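October 8, 2019

Back at the notebook after a gap, sorry to whoever reads this after me (hi Nia). The last proper entry is Rhydian's from May and it ends with the word "tape" and an arrow pointing at nothing, so I'm going to start from where the room is now and let the rest sort itself out.

The job today was the white table. We've been saying for ages that it needs to be a clear surface and for ages it has been the place where everything lands: mail, mugs, the Hanberg catalogs, the bag of cable ties that splits every time you lift it. Nia Morris moved the last of it onto the shelves yesterday evening, and when I came in this morning I had the whole thing to myself, which was lovely and a little alarming. You forget how big it is. You also forget how much it shows. With the clutter on it you'd swear it was clean, and then the clutter goes and there are coffee rings and pencil lines and a long gray smear near the wall side that I think was the old rubber mat coming off on it.

What I did, in order, so we don't do it three different ways:

Dry brush first, toward the bin end. The soft brush, the one with the blue handle. I started with the stiff one and stopped after two strokes, because it just flicks things up and they come down again somewhere else.

Then warm water with a squirt of the dish soap, cloth wrung out hard. The pencil lines came off with that. So did most of the coffee.

Then the Zamfir cleaner, the stuff in the spray bottle from under the sink, on the gray smear only. Left it for 4 minutes by the wall clock. Wiped. Did it again. It's fainter, and I've decided to be happy with fainter. Rhydian thinks a melamine sponge would take the rest, and he's probably right, but a melamine sponge would also take the matte off and leave a shiny patch, and I would look at that shiny patch every day for the rest of my working life. So no sponge please! If you disagree come and talk to me before you start scrubbing.

Then plain water, then a dry cloth.

The light in here is still a pain for this kind of work. With the big lamp on you get a washed-out stretch and a dull stretch, and you can't tell shading from dirt. I did half of it with the lamp off and my head down sideways at table height like I was lining up a pool shot. That works really well, by the way. Everything stands up when you look along the surface. Do it that way.

Next thing, a long one, skip if you don't care about the parts order. The Walesside delivery came in mid-morning, one carton, and the packing slip says 17 items and gives a total of 3,133 grams, which I put here only so it's written down somewhere that isn't a slip of thin yellow paper. I weighed the carton with everything still in it and got more than that, as you'd expect with the box and the paper stuffing. I haven't checked the pieces against the slip. I wanted to, and then I thought about doing it on the clean table and couldn't bring myself to. It's on the floor by the door with a note on it. Nia, you said you wanted first look at the hinges anyway, so it's all yours.

The paper stuffing in those cartons is worth a grumble too. It sheds. It's that recycled gray stuff and it sheds little bits all over your sleeves and then you lean on things. I shook my sweater out in the hallway, but I'm sure I carried some back in. If we're serious about keeping one surface clear, then cartons get opened at the bench by the door and nowhere else. I'll put a sign up. Rhydian will draw a face on the sign. Fine.

After lunch I went back in to look at the result with fresh eyes, and this is the part I've been putting off writing, because I was very pleased with myself before lunch. I'd told people. I had gone as far as the Drotamholm office to tell them the table was done and they should come and see it, and they were very polite about it.

It isn't quite done. It's mostly good, the white is a proper white again, but there's a little cluster of dark specks out toward the middle, on what is otherwise a nice clean stretch. Tiny. Dirt or some kind of residue, I couldn't say which from looking. I also can't say if they were there all along and I missed them, or if they arrived while I was eating my sandwich. The small black box, the one with the dots on its front, is sitting farther back on the table, so "clear surface" isn't strictly true either.

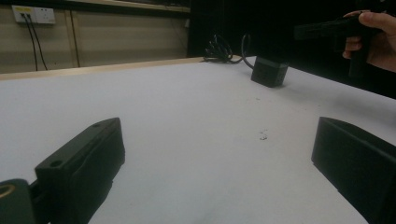 Anyway, what annoys me is that I'd have caught it if I had done the sideways look one more time at the end and not only at the beginning. So add that to the steps: look along it, clean, look along it again. And have lunch afterward, when you've earned it.

I didn't go straight at the specks. My first thought was to wipe them, and my second was that if they're grit I'd be dragging them across a surface I had spent a whole morning on. So the plan is brush first, very lightly, and see what moves. If they brush off, good, that's probably paper stuffing or something off a shoe (don't ask how shoes get up there, I've met us). If they stay put, damp cloth, pressed down and lifted, no rubbing. If they stay put after that, Zamfir again with the same wait as for the smear. I'll write down which one it was. I have to pick up the key for the storeroom before they lock the front desk, so this will be tomorrow's first job.

Asked Rhydian Gape over the phone about the box. He would like it left where it is. I said could it live on the shelf, he said no, I said for how long, he said "a bit." We settled on this: it can stay, but whoever wipes down lifts it and wipes under it too, and it goes back where it was. I had been going around things like that for months and you get a tidy little outline of clean and not clean. I found 3 of those outlines this morning, one of them definitely the old tape dispenser. You could have read off the exact model.

Supplies, while I'm thinking of it. Low on cloths, the good ones, not the ones that leave lint. Two left clean and the rest are in my bag to go home and be washed (no fabric softener, it leaves a film, I learned that the hard way with the glass door). Zamfir bottle is under half. Dish soap is fine. The blue brush needs a hook, because at the moment it lives bristles-down in a cup and it's starting to lean over to one side like it's listening to something.

Nia, a question for when you get this: are you OK with the shelf by the window for the catalogs? I stacked them there by year and then noticed the sun comes right onto that shelf in the afternoon, and the spines on the oldest ones are already the color of tea. I could swap them with the paint tins. The paint tins wouldn't love the sun either, I suppose. Have a think.

To do tomorrow:
specks (brush, then cloth, then spray)
wipe under the box, put it back
sign for the door bench
hook for the blue brush
wash cloths tonight, bring back
Nia to open the Walesside carton, at the door bench please
ask Drotamholm if they still have the spare lamp with the bendy neck, it would be much better for looking along the table than the big one

Left the window open a crack to get rid of the spray smell. Close it if you're in before me.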